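Marker pens and whiteboard cleaning: changes from December

Facilities has finished its review of whiteboard supplies at the Momumdale site. The review covered 148 boards in meeting rooms, workshops and corridors. Pens had been ordered by each department separately, which left us with 17 product codes from four suppliers and no common rule on which cleaner to use with which ink.

From December all dry-wipe pens will be ordered centrally through Aubert. The standard pen is the Kasta bullet tip in black, blue, red and green. Chisel tips remain available on request. Permanent markers stay on the general stationery list and should be kept apart from dry-wipe stock, as most of the damage recorded in the review came from the two being mixed. 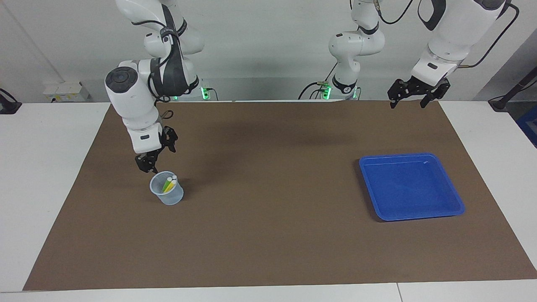
Two markers in a clear plastic cup, with an empty blue tray on the brown mat.

Pens should be stored flat where possible. Stored tip up, the ink drains away from the nib and the line turns faint well before the barrel is empty. A pen that has been left tip up can often be recovered by laying it flat overnight with the cap on.

For daily cleaning, use a dry felt eraser. Once a week, wipe the board with a damp microfibre cloth and dry it straight away. Odo spray is for ghosting only and should not be used on the older painted boards, where it softens the surface. Painted boards carry a yellow sticker on the lower rail.

Last year the site bought 1,820 pens. Rodrigo Simões, who ran the count, estimates that around 100 of the pens returned for disposal still wrote normally once recapped and rested.

Empty pens go in the collection tubes beside the post room. Requests for replacement boards should be sent to Hatem El Khatib with the room number and board width in millimetres.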